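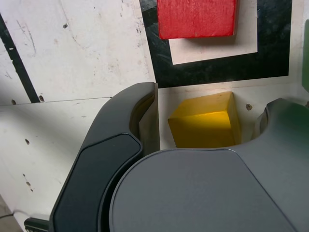 音楽マネジメント演習 プロジェクト報告書
前座から聴いてもらうための公演設計 ―ライブハウスLunsteadでの自主公演をもとに―

1. はじめに

前座の時間帯のライブハウスには独特の空気がある。客は壁際に散らばり、飲み物を持ったまま携帯電話を眺め、曲が終わると一応拍手をする。演者は「もっと前に来てください」と言う。誰も行かない。演者は次の曲を始める。私はこれまで客としてこの儀式に何度も参加し、前に行かない側を堅実に務めてきた。

本プロジェクトは、この時間帯をもう少しましなものにできないかという関心から始まった。班で公演を一本企画し、出演順、転換、入場、料金を自分たちで決め、その結果を報告する。企画書の段階では「前座という制度の再定義」という副題がついていたが、担当教員のArchana Chaturvedi先生から「再定義する前に会場を予約してください」とのコメントをいただき、副題は取り下げた。会場は翌日に予約した。

2. 企画の概要

公演は九月に行った。会場は大学から電車で行ける範囲にあるLunsteadで、フロアを全面開放すると最大600人が入る。学生の自主公演には明らかに大きい。当初は駅裏の小さな店を考えていたが、こちらの希望する時期はすべて埋まっており、Lunsteadだけが「その日でしたら」と快く応じてくれた。快く応じてくれた理由については、当日の近隣の道路工事を見てから理解した。

出演は次の二組である。

Isus 四人組のバンド。ギターが二本、ベース、ドラム。学内では名前が知られている。
Erdem シンセサイザーとサンプラーを使う二人組。結成して間もなく、人前での演奏は学園祭に続いて二度目。

料金は前売2,000円、当日3,000円とした。前売はチケット販売サービスのCovonを使った。当日券の価格を高めに設定したのは、前売の購入を促すためである。結果として、当日ふらりと来てくれた友人たちから順番に苦情を受けることになった。彼らには事前に三回ほど連絡していたのだが、友人というものは前売を買わない。これは次回以降の前提条件として扱うべきだと思う。

3. 設計の方針

3.1 出演順

最初に議論したのは、どちらを先に出すかである。知名度で言えばIsusが後になる。班の中には、順番を逆にして知名度のある組を先に出せば全員早く来る、という意見があった。筋は通っているが、この案では先に来た客が先に帰る。問題が夜の前半から後半に引っ越すだけだという反論が出て、議論は学食の閉店まで続いた。

最終的に採用したのは、Erdemが先に演奏し、途中でIsusのギターの一人が一曲だけ加わるという案である。さらに、Isusの演奏の最後にはErdemの二人が戻ってくる。つまり両方の組に少しずつ相手の成分を混ぜる。料理で言えばカレーと肉じゃがを同じ玉ねぎで作るようなもので、この比喩は会議で私が述べたものだが、賛同は得られなかった。

3.2 時間割

開場から開演までの間隔は短くした。客が早く来たことを後悔する時間を減らすためである。転換も短くしたかったので、ドラムセットを先に組んでおき、Erdemの機材はその前の机に載せることにした。机は会場の備品を借りた。見た目は、ドラムセットの前で誰かが家計簿をつけているようになったが、転換では机ごと下げられるのでたいへん具合がよい。

開演は午後六時半とした。七時のほうが来やすいという声もあったが、終電の早い路線を使う班員がおり、その班員が照明担当だったため、民主的な手続きを経ずに決まった。

3.3 フロアの扱い

会場が広すぎるという問題には、後方を幕で仕切ることで対応した。Lunsteadには移動できる黒い幕があり、会場の方が慣れた様子で引いてくださった。こういう公演がほかにもあるのだろう。幕の位置は、予想よりやや少ない客が入ったときにちょうどよく見えるところに置いた。悲観的な設定だったが、今回の計画の中で最も正確な予測となった。

また、前方に物を置ける細い台を出した。ライブハウスの客が壁際にいる理由の一つは、飲み物を置く場所が壁際にしかないことだと考えたためである。これは先行研究に基づくものではなく、私が壁際で過ごした年月に基づいている。

4. 準備の経過

4.1 宣伝

フライヤーは班員が作った。初稿ではErdemの名前が協賛企業と同じ大きさで、しかも協賛企業がなかったため、Erdemが公演に出資しているように見えた。第二稿で二組の名前を同じ大きさに直した。「opening act」などの表記もやめた。前座だと書けば、客は前座の時間に夕食をとる。

フライヤーは学内と、近くの中古レコード店、練習スタジオ、喫茶店に置かせてもらった。喫茶店の店主は「どんな音楽なの」と聞いてくださったのだが、班員は四人ともすぐに答えられず、一人が「踊れるけれど、踊らなくてもいい感じです」と答えた。店主はうなずいて、トイレの横の棚を指した。

SNSでは演奏の短い動画を順に出した。最も反応があったのは、Erdemの一人がケーブルを間違えて差し、しばらく無音のまま真剣に体を揺らしている動画だった。音楽の宣伝としては考えさせられるものがある。

4.2 リハーサル

合同で演奏する曲の練習は学内のスタジオで行った。ここで、二組の間に時間についての思想の違いがあることがわかった。Erdemの曲は機械のテンポで進み、Isusの曲はドラムの気分で進む。一回目の練習では、同じ曲の終わりに全員がそれぞれ別の時刻に到着した。

解決策として、ドラムにクリック音を聞いてもらう案と、機械のほうをドラムに合わせる案を試した。前者ではドラムの表情が免許の写真のようになり、後者ではErdemの一人が演奏中ずっと速さのつまみを触ることになった。本人が「忙しいほうが緊張しない」と言うので、後者を採用した。本番で見ていて最も面白かったのは、このつまみの攻防である。

5. 当日の経過

機材搬入は昼過ぎに始めた。道路工事のため車を会場の前につけられず、角のコンビニから手で運んだ。シンセサイザーは思ったより軽く、そのスタンドは思ったより重い。

サウンドチェックでは、低音が幕の後ろの空間に回り込み、遅れて戻ってくることがわかった。幕で隠しても、部屋の広さは音にはばれている。会場の音響の方が低域を少し整理し、「お客さんが入ればましになりますよ」と言ってくださった。励ましであると同時に、条件のついた発言でもあった。

開場後、受付ではCovonの画面を読み取って入場を確認した。操作は簡単だったが、受付の照明が暗く、客の携帯電話の画面も暗いことが多かった。途中から「画面を明るくしてお待ちください」と紙に書いて貼ったところ、その紙も暗くて読めなかった。

Erdemの一曲目が始まった時点で、客の多くはやはり後ろ寄りにいた。二曲目で数人が前の台に飲み物を置きに来た。置くと、人はそこに立つ。飲み物から離れるのは不安なのだろう。三曲目の終わり頃には台の周りに小さな集まりができており、Erdemは「もっと前に来てください」と一度も言わずに済んだ。言う用意はしていたそうで、終演後に少し残念そうだった。

Isusのギターが加わると、後方にいたIsus目当ての客が一斉に前を向いた。ここは狙いどおりである。ただ、その曲が終わってギターが引っ込むと、何人かはまた後ろに戻った。義理堅いのか薄情なのか判断が難しい。

転換は予定より早く終わった。早すぎて、その間に外へ出た客がIsusの一曲目に間に合わないという新しい問題が発生した。前座を聴いてもらおうと工夫した結果、主役の冒頭を聴き逃す人を生んだわけで、この点はIsusにお詫びした。ボーカルは「一曲目は喉の準備運動だから」と許してくれたが、その曲を目当てに来た人もいたと思う。

最後の合同曲は、練習よりもよかった。終わりもそろった。厳密に言うとドラムが一打だけ多かったが、そこで照明が落ちたので演出のように見えた。照明担当は終電のことを考えていたらしい。

6. 収支

会場費、機材の追加費用、フライヤーの印刷費、謝礼を支払い、手元に残った金額は504円だった。黒字である。企画書の目標欄には「赤字を出さない」と書いてあったので、目標は達成したことになる。用途について班で話し合い、搬入で世話になったコンビニでアイスを買うことに決まったが、全員分には足りず、不足分は各自で負担した。打ち上げまで含めれば赤字だったという見方もできる。

反省点は、謝礼の金額を出演者と早い段階で決めていなかったことである。どちらの組も「いくらでもいい」と言ったが、これは金額を決めるうえで最も困る返答だった。結局、二組に同額を支払った。人数が違うため一人あたりではErdemのほうが多い。Isusの四人はこのことに帰り道で気づき、以後、メンバーを減らす冗談をよく言うようになった。ベースはあまり笑っていない。

7. 考察

今回の工夫のうち、効果を感じたのは飲み物の台と合同曲である。台は費用がほとんどかからず、演奏にも影響しない。次に公演を行う班には真っ先に勧めたい。合同曲は客の視線を集める力が強い一方で、練習の手間が大きく、組み合わせる二組の相性にも左右される。つまみを触ることを厭わない人がいるかどうかは、出演交渉の段階で確かめておくべきだろう。

時間割については、開演前の間隔を短くしたことはよかったと考えるが、転換は短ければよいというものでもなかった。客は転換の間に飲み物を買い、外の空気を吸い、さっきの組について何か言う。最後の一つは特に大事で、前座の感想はだいたいこの時間にしか語られない。次は、転換が終わる少し前にフロアの音楽を切り替えて知らせるなど、戻る合図を用意したい。

なお、先に出た組への反応がこちらの工夫によるものか、単にErdemがよかったからなのかは、今回の公演だけでは区別できない。中間発表でこの点を指摘したChaturvedi先生に対し、私は「両方だと思います」と答えた。先生はしばらく黙ってから「報告書にはそう書かないように」とおっしゃった。したがって、ここでは区別できないとだけ書いておく。

8. 今後の予定

Erdemからは、次は自分たちが後に出る公演をやりたいという申し出を受けている。Isusは先に出てもよいと言っており、理由を聞くと、早く終われば夕食がゆっくり食べられるからとのことだった。会場は駅裏の小さな店を第一候補とし、今度は半年前に問い合わせる。飲み物の台は班員の下宿に保管してあり、現在は靴箱の上で郵便物が置かれている。引き継ぎを希望する班は、引っ越しの前に連絡してほしい。

謝辞

Lunsteadの皆さま、IsusとErdemの皆さん、フライヤーを置いてくださった各店、そして当日券を買ってくれた友人たちに感謝する。次は前売を買ってください。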